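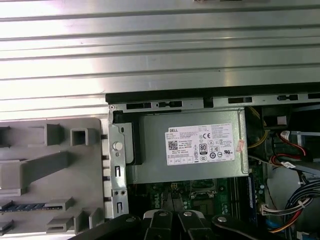 *The open case of a computer, with its ribbed metal panel and slotted chassis rail.*

**Drurkden repair group questions council's e-waste figures**

DRURKDEN - The Urnley Repair Network has called on Drurkden council to show its work after the council claimed that 100 per cent of computers dropped at its March collection were "diverted from landfill".

The council's summary lists 2,529 items received. Of those, 217 were desktop computers. The network asked how many were repaired and passed on to someone who could use them. The answer was 38.

The rest went to Kohlhase, the contractor that holds the collection deal, and were recorded as diverted the moment they left the yard. The network has asked where they went next and has been sent a brochure.

"Diverted is a generous word," the network said. "A truck leaving the depot tells ratepayers very little. We'd like to see a weight, a destination and a receipt."

The network is also unconvinced by Wistent, the tracking program the council plans to bring in before the next collection. Wistent prints a label for each item at the gate, but under the current plan no label is scanned again after pickup. Residents will pay for it through a higher drop-off fee - the amount hasn't been released.

The network wants the council to:

- publish Kohlhase's processing records
- count reuse and shredding separately
- hold off on Wistent until labels are scanned at the far end

The council has said it will respond "in due course". It said the same thing after last year's collection, and the network is still waiting for that reply.

**Media contact:** Urnley Repair Network, Drurkden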